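Prindetholm Secondary: Year 11 Materials Project
Looking After a Timber Benchtop
Report by Neusa Honorato, 8 Apr 2022

I picked this topic because of my grandmother's kitchen, where the bench has been oiled every May for as long as I can remember, and I wanted to find out whether all that rubbing (mostly mine!) does any good. I cut 18 offcuts of the same board, left six bare, oiled six and waxed six, then put a spoonful of cold tea on each one and left it for 12 hours.

Butcher-block tops are made of narrow strips glued side by side, and the strips are usually laid with the grain running the long way, so I made sure my offcuts were sanded in that direction too. 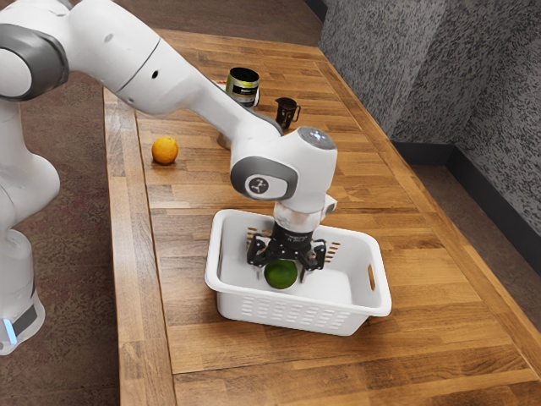 Figure 1. A long table in butcher-block wood, grain running lengthwise.

The bare pieces came out worst, with a brown ring on every one that I couldn't scrub away. The oiled ones had a faint mark and the waxed ones were nearly clean, although the wax did feel a bit sticky and I wouldn't enjoy rolling pastry on it.

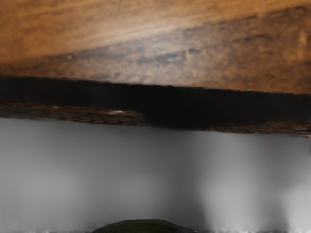 My teacher asked if a finer sandpaper would have changed things, so I did one extra piece at 200 grit and it stained just the same. If I had another term I'd try hot tea, and beetroot, and I'd leave the oil a good deal longer before testing.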